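Notes for the Jatance evening, 2020-03-27 version (the August one was way too long, cut cut cut)

Hi everyone, thanks for having me, and thanks to Lesia Ostapchuk for getting the kettle on before I'd even found the light switch. Wait for people to sit. Don't start with the joke about the tea towels, it died in Waltamthorpe.

So, I'm talking about clearing the table. Small tables, play tables, kitchen tables, the one in your hallway that you swear is only for keys. I've been doing this for nine years and I still can't walk past a cluttered one without my fingers twitching!

Start with a show of hands. Who's got a mug within arm's reach of something that is definitely not a mug thing? (Pause. It's always everybody.)

Main idea: things end up together because they were put down together, and that's the only reason. A toy goes next to the dishes, dishes go under a toy, and by teatime you've stopped seeing any of it. My favourite colours are the worst for this, by the way. Soft pinks and lavenders look so pretty in a heap that you leave the heap alone. Guilty.

Next bit, slow down here, give them time to look before I talk.

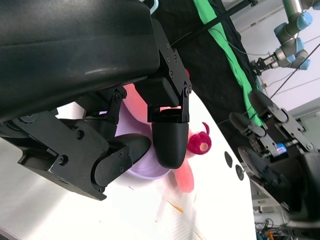

Soft toys and dishes sharing one white table.
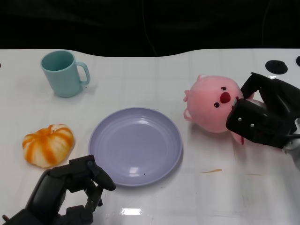
Lesia Ostapchuk put her hand up at the practice run and said she'd never start with the toys, because once the kids see a toy leave the table they want it back, so she does the crockery first and lets the plush stuff sit there till last. Fair point, and I've half come around to it. Ask the room which way they go. If it gets heated, let it!

My own order, for what it's worth. Anything you eat or drink from goes first, straight to the bench by the sink. Then the hard little ornaments, the seasonal bits, whatever rolls. Soft things last, into one basket, lid optional. I timed it at home and got the whole table done in 94 seconds, though I did leave a sock.

Mention the Prurkent baskets if someone asks, otherwise skip. Same with the Maksymiv shelf story, it runs long and Ea Mogensen has heard it twice already (sorry, Ea).

Then the wipe-down. Damp cloth, start at the far side and pull everything towards you. White tops show every smudge, and I love them for it. You can see where you've been.

If there's time: swap game, one thing off your table at home for one off your neighbour's. Nineteen played last time and we ran out of chairs. Remind them biscuits are at the back, and the sign-up sheet's next to the urn.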